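The Can Cell at Stavier: Setup and Upkeep

Gallery — posted in May

I've been looking after the can cell at our Stavier shop since it was a bare table and a crate, and I still get a kick out of walking in and switching it on. People who follow the Bastos build pages keep asking how we keep it running between changeovers, so I've put this page together. It's one arm, one gripper, one green table and a whole lot of soda. The notes are mostly about the routine: what gets checked, what wears out, what I would do differently on the next one.

The job sounds simple. The arm picks a drink can, lifts it, and sets it down somewhere else on the table. Then it does that again, with another can, for a full run of 600 picks. Anyone who has tried it knows how much fun a can really is! It's slick, it dents if you look at it wrong, and an empty one tips over if the table gets bumped. I love it as a test of a setup, because every bit of slop in the joints or the fingers shows up right away.

Starting up. I power the controller first and the vision computer second, then let the arm sit in its home pose for a few minutes before asking it to do anything. While it sits I go over the cables by hand, from the base outward, feeling for stiff spots and for ties that have crept along the arm. We had one pinch early on near the elbow and it cost us most of an afternoon (the fault only came up when the arm reached across itself, naturally). Now every tie gets a dab of paint pen so I can tell when it has moved.

Setting the table. We mix brands and shapes on purpose. Standard 12-ounce cans and the tall slim ones need different finger openings, and having both out together keeps the grip settings from getting lazy. Labels matter too — the vision side has to cope with loud colors, bare silver rims and a fair bit of glare from the ceiling lights. The green top was my pick, and I'm still happy with it. It's matte enough to behave, and scuffs don't seem to bother the software at all.

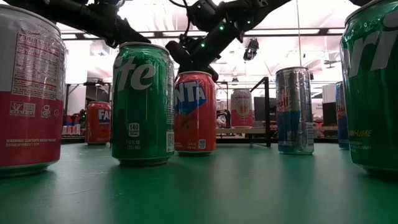

Checking height comes next, and it's the step I'd tell anyone to take slowly. I bring the gripper down over a can at creep speed, stop short of the rim, and look at it from two sides with my eyes at table level. If the fingers are even on both sides, great. If they aren't, I stop and redo the tool offset, no matter how close it looks. A tiny lean at the top turns into a shove at the bottom, and a shove sends the neighbors rolling.

Spacing is the other half of it. We started out with the cans well apart, got good numbers, and felt very pleased with ourselves. Then we crowded them and the arm began clipping the ones in back on its way out. The fix was a straight lift before any sideways travel, plus a slower swing for the first bit of the move. Such a small change, and what a difference!

Finger care. The pads on the gripper are the part I fuss over most. They get wiped down every 200 picks with a damp lint-free cloth and left to dry, because sugar from one leaky can will turn them tacky and then nothing lets go cleanly. I keep 4 spare sets in a drawer, bagged and marked with the count when they came off. Old pads don't get tossed until I've had a look at the wear. If one side is going faster than the other, the grip is off center and I've got homework.

Can care, too. A dented can comes off the table. A sticky one gets rinsed. We keep a tray of 50 in rotation so that no single can gets squeezed all week, and the rest wait in the Wellell cupboard by the door.

The monthly job is bolts. Base plate, tool flange, finger screws, in that order, with the torque wrench and the sheet in hand. The finger screws are the ones that drift. I tried thread locker on them and regretted it at the next pad change, so now they simply get checked more often.

Coming up: the Rirska mount. It's a quick-change plate that should let us swap fingers without losing the offset, and I can't wait to get it bolted on. The adapter ring is cut and the dowels fit nicely. I still need longer cables for the last joint, and a free morning to run the whole calibration over again.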